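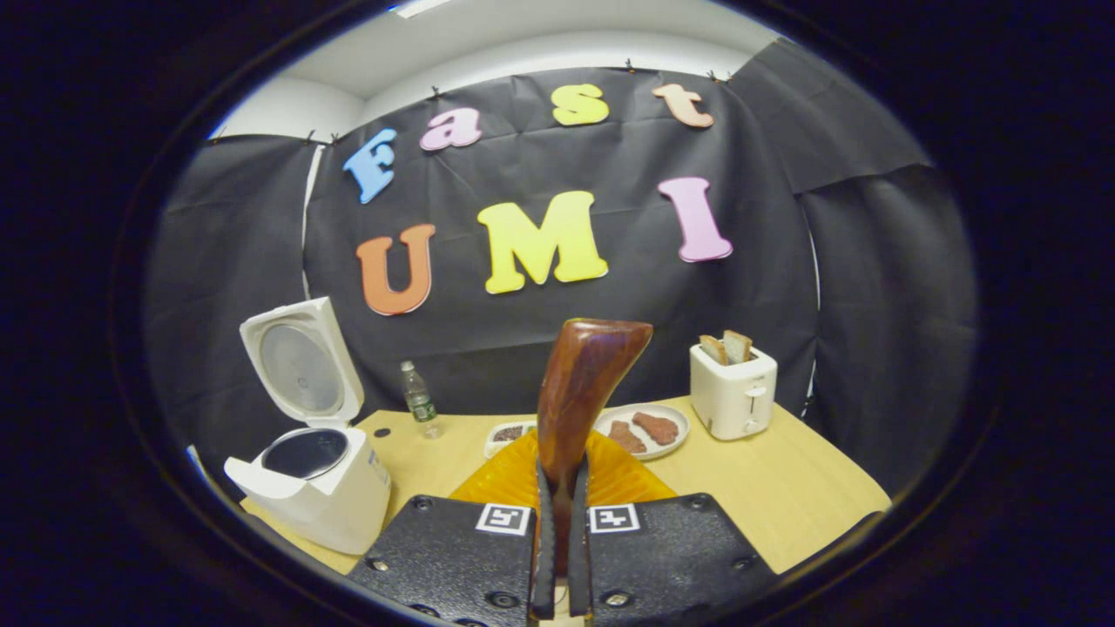 Orange-yellow plate with the scalloped rim, on the wooden table.

# Vener: my op-shop crockery list

Posted 2026-04-08 by the Vener maintainer

G'day! Vener is one CSV of every plate, bowl and mug I've dragged home from op shops – 1404 rows, and my cupboards hate me. I started it last August after buying the same Jendon gravy boat twice.

## Columns

- `maker`: as stamped underneath, blank if I can't read it
- `colour`: my words, so "mustardy" turns up a fair bit
- `paid`: Aussie dollars, 55 being my silliest
- `chips`: yes or no

## Known problems

Brandex changed its stamp at some point and I've lumped both together (sorry!). There are 23 rows with no price. Kongkaew bowls are filed under K, except six I put under bowls and haven't fixed.

Use it however you like – a mention would be lovely.

Comments

teapot_tragic: Is the gravy boat going spare?

Reply from maintainer: One of them is!

saucerful: Row 23 has the maker in the colour column, I reckon.

Recent

- Vener: saucers without cups
- Getting tea stains off old glaze
- Jendon stamps, a rough guide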